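Subject: Re: [shop-bots] cable snag on the second arm

On Fri 3 March, a list member wrote:
> Glad the pair is finally up at Plarnotcombe! Two questions before I
> copy your layout. Are you still running the wrist cables outside the
> arm, and what are you giving them to pick up? My Ernetti clips
> cracked inside of 2 weeks.

Yep, still outside! I know, I know, the Dahlgren write-up says to sleeve everything, but I've had these arms apart so many times that I'd be cutting sleeve off every other night. I left a good bit of slack at the gripper and I tie it back at the flange, and the rule in my setup file is that the wrist doesn't turn past 40 degrees until I trust it.
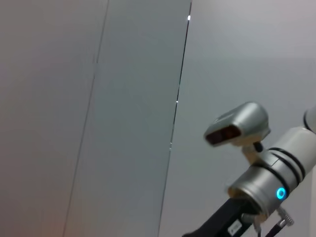

Wrist camera on its bracket, cables hanging by the gripper.

The camera bracket is my third try. The first two flexed enough to throw off the calibration, and I burned most of a weekend blaming the software (sorry to everybody who got that long email). If you're on the Caveck mount, check the screws before you touch a single number in the config.

As for what they pick up, it's whatever is in the junk drawer. I like a mix of hard stuff and squishy stuff on the table, plus a bottle, which is a pain to grab when it's lying down.

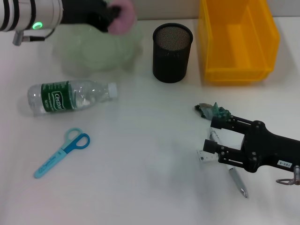

Posted by the Plarnotcombe bench

Pens are the worst for me, by a mile. The fingers have to come in so low that the pads scuff the tabletop, and I keep nudging the height up and then missing the pen completely. Has anyone tried softer pads? I've got 29 feet of silicone strip left over from the window job and I'd love to use it on something.

Slower closing speed helped with the soft things, by the way. I'll send my settings once I clean up the file.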